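Participants wanted: comparing two robot hands on small household jobs

Urndale is looking for 18 people to help us find out whether the Varnum hand is as good as its brochure. We have our doubts. The sales video shows it doing everything on the first try, and we would like to see how it copes when someone who has never touched the controls is driving.

You will sit at a desk and steer the arm through the same short list of jobs twice, once with the Varnum hand and once with the Niazi, a cheaper one. You don't need any experience with robots. People who build them for a living should please not apply – we have heard from you already.

Sessions last almost 2 hours, with a break. You must be 18 or older and able to get to our Piltamholm workshop in January. We pay $31 a session and cover parking.

The jobs are dull on purpose. Squeezing a trigger sounds easy until the finger slides off the lever, and a flat pad is worse, with so little to get hold of.

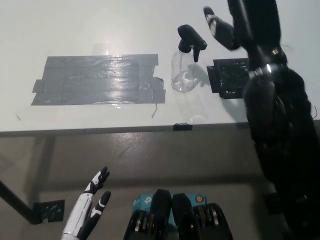
We score every attempt, including the drops, and we will not let you start over to make a hand look better. If you think both of them are bad, say so on the form. The makers have no say in what we publish.

To apply, write to Yakubu Tamuno at the Urndale front desk with five lines about yourself and the hours you can come. Left-handed people are especially welcome.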